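Marneo hand gripper kit, review for the Fasenside program
Progress report, June
Prepared by Verena Pichler for Reto Hauser

Dear Reto,

With this report I inform you where we stand with the review of the Marneo kit. You asked me if the kit is worth the money for the Memurville workshop, and I can give you a first part of the answer.

We have now recorded 1686 demonstrations of the 2000 which we promised in the plan. Most of the recent ones are with soft items, such as caps and hats, as this was the wish of Skjelbred. One person works with two grippers, one in each hand. 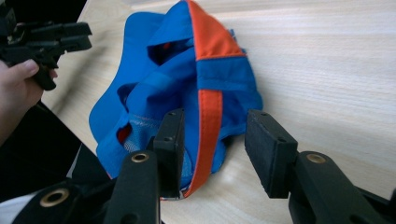

Of all recordings, 142 were rejected by the checking software, and they are not included in the number I gave before. The usual reason was lost tracking during a fast turn of the wrist. After the operators learned to move more slowly, this became rare.

The handles are comfortable for a long session. I am less satisfied with the manual, which explains the calibration in a confusing order. I wrote to Marneo about it and they promised a new version.

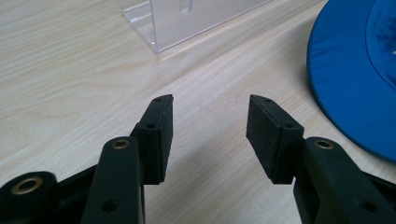
Open points

The finger pads are sold only as a full set, and I find the price too high. I have asked for an offer for single pads. I also need your decision on whether we extend the rental of the 2 kits or buy them. The remaining recordings can be made in either case.

Verena Pichler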